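Skovau Border Conflict Wall Map and Reader Set

Item group: Maps and classroom reference
Publisher: Dobre
Edition: Second, revised February

The set covers one disputed frontier district, the Inden valley, from the first boundary survey through the present ceasefire line. It was put together for high school and college courses on territorial conflict, and is also bought by newsrooms and public libraries. It comes with a laminated wall map, a bound reader and a folder of loose sheets for group work.

What is in the set

Wall map, two-sided. The front shows the valley with current lines of control, roads, crossings and settlements. The back shows the same ground at four earlier dates, one to each quarter of the sheet.

Reader, 200 pages. Treaty texts, ceasefire terms, parliamentary speeches from both capitals, and first-person accounts from people who left the district and people who stayed. Place names are given in both languages wherever they differ. The index lists both forms.

Work folder, 80 sheets. Printed on one side, punched for a ring binder. Schools may copy these for their own students.

The reader was edited by Mimoza Omerović, who also wrote the introductions to each section. The introductions are short and deal with dates, terms and who signed what. Opinion pieces are grouped in their own section and labeled with the author's position at the time of writing.

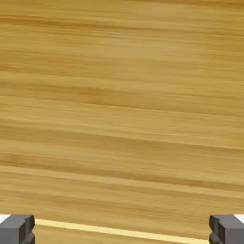 Changes in the second edition

The ceasefire line on the front of the map has been redrawn along the river north of Skovau. The first edition put it on the wrong bank for a short stretch. The corridor road is now marked as closed to civilian traffic, with the date of closure in the key.

Eight new documents have been added to the reader, most of them on displaced families and property claims. Two newspaper editorials were dropped because reprint permission ran out. Page numbers have shifted after the third section, so first edition and second edition readers do not match in class. If you are adding copies to an existing set, order the edition you already have while it lasts.

A note on names and lines

Lines on the map show control on the ground at the time of printing. They are not a statement on legal borders. Recognized borders are drawn separately as a thin dashed line. Where the two run together, the dashed line is printed on top.

Care and mounting

The map ships rolled in a tube. Lay it flat overnight before hanging. Dry-erase markers wipe off both sides with a soft cloth; permanent markers do not. Rails and hooks are sold separately under Map Hardware.

Ordering

Schools and libraries can pay by purchase order. Single readers are available without the map. The work folder is sold only as part of the set.

In-stock sets leave our Birdale warehouse within two business days. Orders for more than 8 sets ship by freight, and we will contact you to arrange a delivery time. Returns are accepted on unopened tubes only. Damaged tubes should be reported before the map is unrolled.

Related items
Inden Valley Timeline Poster
Reader only, second edition
Map rail, wall mount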